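Lighting and Desk Power list archive
Filed under: Lamps > Desk units > Globe type
3 min read

Re: Tandier globe lamp, outlet clearance on the base

On the earlier message:

> I have the Tandier on a bench at the Galtimberg office and can't
> decide which way to turn it. Are the outlets on the rim or on top?
> The Kirketti I had before took plugs from the side. Also, does the
> cord have to leave from the back?

Outlets are on the top face, around the stem. The globe is directly overhead, so a tall adapter has to fit between the base and the globe. Mine stands on a pale foam board over a wooden table, with the cable running off toward the far edge.
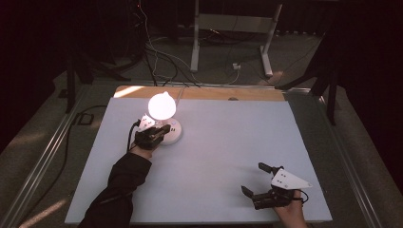 charbonneau_bench

The base is a plain disc, and the blue indicator stays visible from the seat with the globe lit. I would not orient the lamp by the indicator alone. Orient it by the outlet you use most.

Layout of the top face, with the cable at the rear: one outlet to the left of the stem, a second in front of it, two USB ports side by side on the right. The round button is at front right, close to the rim. The indicator sits between the stem and the USB ports.
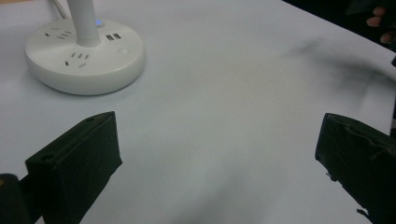 Issue 447

The front outlet is the one to keep free for a laptop supply. A wide adapter in the left outlet clears the stem on my unit if the body of it points outward. Turned inward, it touches. I measured 17 mm of usable space on that side and would not count on more.

On the cord: it does leave from the rear in the position above, but the base is round and nothing stops you turning it. With the base rotated, the cable comes out to the right, and the small controls on top still fall on the right side from where I sit.

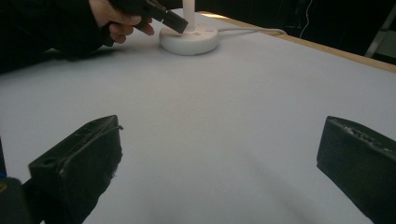 A quarter turn either way is fine if your wall outlet is at the end of the bench. Leave slack behind the base before you set it down, and check that the button is still within reach of the hand you use. The Kirketti thread (message 2291) has side-entry dimensions if you want to compare.

I have not tried the Tandier with a grounded extension. If you do, please post the plug width.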